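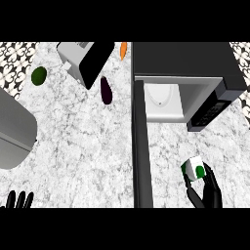 Simbridge 厨房操作仿真套件

产品概述
Simbridge 厨房操作仿真套件面向双臂机器人与灵巧手的策略训练、回归测试和远程操作数据采集。套件由场景库、物体资产库、任务定义文件和评测工具四部分组成，可在单台工作站上运行，也可部署到无显示输出的服务器集群。本页说明适用于 Vida 场景包，6 月起随套件一并交付。

适用范围
1. 双手灵巧操作策略的训练与对比评测
2. 第一人称视觉输入下的抓取、放置、开关门类任务
3. 遥操作示教数据的录制、回放与重渲染
4. 控制器或感知模块更新后的自动回归测试
套件不包含实体机器人，不提供食品加工、液体流动和加热过程的物理模型。微波炉只模拟机械结构，即炉门铰链、腔体与按键碰撞体，不模拟加热。

场景库
Vida 场景包含 25 种厨房布局。台面、墙砖和柜体的材质可独立替换，替换只影响渲染，不影响碰撞几何。台面材质包括白色大理石纹理，墙地砖包括黑白花纹图案。家电按功能分为两类：
铰接类：微波炉等带门设备。门轴角度、阻尼和限位均可在配置文件中修改，初始状态可设为关闭、半开或全开。
静置类：烤面包机、罐体等。默认作为障碍物参与碰撞检测，可设为固定或可移动。
炉门打开后会占据台面上方较大空间，并将操作区分隔为左右两侧。规划器测试时建议保留全开初始状态，用于检验手腕绕行与门板避碰。

物体资产库
资产库共收录 1,229 件物体，包括盒装商品、蔬菜、水果、餐具和容器。每件物体提供视觉网格、凸分解碰撞网格、质量、质心和摩擦系数。胡萝卜、茄子等细长或椭圆形物体按实际外形建模，不以长方体或圆柱体近似。小型方盒类物体附带贴图朝向标注，可用于判定放置后的正面方向。
用户可导入自有网格。导入工具检查法线、封闭性和尺度单位，不合格的文件会写入日志并跳过，不中断批处理。

任务定义
任务以文本文件描述，内容包括初始状态、目标条件、时限和随机化范围。以“将盒子放入微波炉”为例，判定条件如下：
盒体质心位于炉腔包围体内
盒体底面与炉腔底面接触
手部与盒体无接触，持续时间达到设定值
炉门状态不计入判定；如需关门，使用组合任务模板
干扰物体的数量、种类和位置可随机化。随机化种子写入每条轨迹的头信息，同一版本的求解器下可逐步复现。

机器人模型
套件支持以 URDF 或 MJCF 格式导入机械臂与手部模型。手部模型需提供各指节关节限位和指尖碰撞体。左右手可分别配置控制模式：关节位置、关节速度或腕部位姿加手指关节。单手任务中，另一只手默认保持初始姿态，仍参与碰撞计算。
视觉输入默认为 RGB，可选深度图和实例分割图。相机可挂载于头部、腕部或固定于场景中。当输出分辨率与渲染宽高比不一致时，可选择裁切、拉伸或黑边填充，所选方式记录在数据集元文件中。训练与评测须使用同一设置，否则图像坐标不对应。

随附数据
Vida 场景包附带 2,843 条示教轨迹，其中 1,547 条涉及铰接类家电，其余为台面抓放任务。轨迹包含关节状态、动作指令、物体位姿和任务结果标记。图像不随包分发，由用户在本地按所需材质和相机参数重新渲染。

评测工具
评测模块按任务输出成功率、完成时间、碰撞次数和失败类别。失败类别包括未接触、抓取滑落、中途碰撞、目标位姿偏差和超时。结果可导出为 CSV，也可由命令行工具对两次评测结果进行逐种子比对。

已知限制
1. 薄门板与手指高速接触时可能出现穿透，应减小仿真步长。
2. 光泽表面的高光与实物存在差异，仅用仿真图像训练的模型应在实机上另行验证。
3. 软包装物体以刚体处理。
4. 按键仅判定是否触发，不输出按压力曲线。

交付与授权
授权按工作站或集群节点计费。标准授权含场景库、资产库、评测工具和一年更新；Cultatside 遥操作接口为选配件，单独报价。源代码级授权需另签协议。
安装培训由 Sutitz 技术支持部提供，远程进行，内容包括环境部署、模型导入和自定义任务编写。
技术联系人：Charalambos Dimitriou（仿真与模型导入）
授权联系人：Evanthia Mavromatis（报价与合同）
询价时请注明机器人型号、手部自由度、并行环境数量及操作系统版本。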